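How a Delivery Robot Goes to Work (and What Happens to Everybody Else's Job)

Have you ever had a job to do that meant walking back and forth, back and forth, until your feet felt like two hot potatoes? Maybe you helped carry groceries in from the car, or you handed out papers to every single table in your class. Now imagine doing that all day long, outdoors, with a bag of other people's mail on your shoulder!

That used to be the job at Lomel, a big group of offices with a wide paved plaza in the middle. Letters, lunches, lost umbrellas and spare keys all had to get from one building to another, and people called runners took them. The longest trip, from the mailroom door to the far offices, is 71 yards each way, and a runner could make it 40 times before going home.

Now a robot called Lilia makes a lot of those trips. Lilia rolls along slowly, carries a locked box, and looks where she is going with a camera that sits low down, much closer to the ground than your eyes are. (The people at Lomel say "she." Lilia doesn't mind either way, being a robot.) 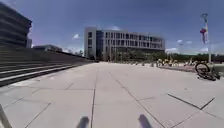 What does a robot have to watch out for?

A plaza looks easy to you and me. It's flat, it's wide, and you could cross it while eating a sandwich. But you are doing lots of clever things without noticing! You know that steps are for climbing and that a dark line between two slabs is only a line. You know that a bicycle lying on its side is still a bicycle, even though it looks quite different from one standing up.

A robot has to be taught all of that. The people who teach Lilia started with 4,000 pictures of pavement, curbs, steps, bikes and shadows, and they labeled every one, which took a good long while and a great many cups of tea. Shadows were the hardest part. To a camera, a very dark shadow can look a bit like a hole, and you wouldn't want to roll into a hole with somebody's lunch.

Bicycles are tricky in another way, because they move around. The steps will be in the same place tomorrow morning, but the bikes might not be. So Lilia keeps a map of the things that stay put, and for everything else she has to look again on every trip.
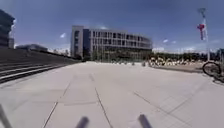
The plaza at Lomel, with steps on one side and parked bicycles on the other.

So what do the people do now?

This is the question grown-ups ask most, and it's a very fair one. When a machine starts doing part of a job, the job changes, and sometimes there is less work to go around. That can be worrying if the work is how you pay for your home and your dinner.

At Lomel there were five runners before Lilia came. Three of them still work in the mailroom. One moved to the front desk, where she had wanted to be for ages, and one decided to leave and found a job at a bakery called Brura. The ones who stayed spend more of the day sorting, packing and answering the phone, and they still carry anything that has to go upstairs.

Nektarios Spanos was a runner for years, and now he is a robot minder. He loads the box in the morning, wipes the camera clean, and keeps an eye on a screen in case Lilia stops and asks for help. When she does, he can look through her camera and tell her which way to go, or he can put on his coat and walk out to her.

"My knees are much happier," he says. "But I do miss the chatting. I used to know what everyone's dog was called."

He told his boss about the chatting, and now he does one round on foot every afternoon at 3 o'clock, with the letters that need a signature. Somebody has to ask after the dogs!

Not everyone likes the change, and that's all right too. Mrs. Núñez, who works in the mailroom, finds the screen tiring on her eyes and would sooner be out in the fresh air. She and Nektarios take turns at it now, swapping over at lunchtime.

Learning a new route

In November the offices wanted Lilia to learn another way across, past the bushes and the place where the scooters park. You might think she could just be told, "Go that way, please!" But a new route has to be practiced. Nektarios walked along beside her for 52 practice trips, with his hand near the red stop button, writing down each spot where she slowed or got muddled. Leafy bushes need extra care, as they grow, and they can hide a person coming around the other side.

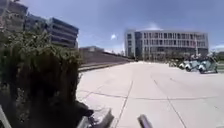

Can a robot like Lilia do the whole job by herself?
She can do the rolling and the carrying, but people still have to load her box, look after her, help when she is stuck, and take things up the stairs.

Something to try at home

Pick a short walk, such as from your bedroom to the kitchen, and write directions for a robot that knows nothing at all. Then ask a grown-up to be the robot and do exactly what your paper says. Did you remember to tell them to open the door? Check your directions, fix the muddled bits, and let your robot have another go.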